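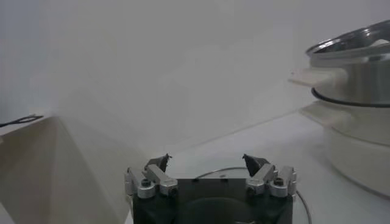

Open fingers, white table. The view from the wrist at the Burkcombe lab, where Plemero learns kitchen work.

Start with the number everyone at Burkcombe repeats: 401. That's how many demonstrations the Plemero team needed before their policy stopped fumbling handles. The last version, Serra, ate 2,450 and still missed.

Same arm, same two fingers. What changed is what gets kept. Serra learned from every second of every recording, pauses included, and an operator pauses a lot. Thinking. Scratching an ear. The robot learned to dither too. It would drift up to a lid and just hang there.

Plemero throws most of that away. A small scoring model goes through each recording and keeps the stretches where the wrist view changes in a way that predicts the next contact. Approach, close, lift. The rest is binned. Training takes over 60 hours on the lab's one decent machine, wich everybody complains about.

Then the test. 700 trials, objects shifted each time, shiny metal and white plastic on purpose. White on white is nasty for a wrist camera, the edges go soft and the policy has to guess. Serra guessed badly. Plemero backs off a little and looks again, a habit the team says it never taught directly.

Not solved though. Cables confuse it. So does anything large and close to the lens, and a steel bowl can still send it after its own reflection. Wesunach, the company paying for the work, wants a version that runs without the wrist view at all by June. People in the lab are split on that. Two of them were argueing about it by the coffee machine when I left, at half past six, with another batch of trials still to run.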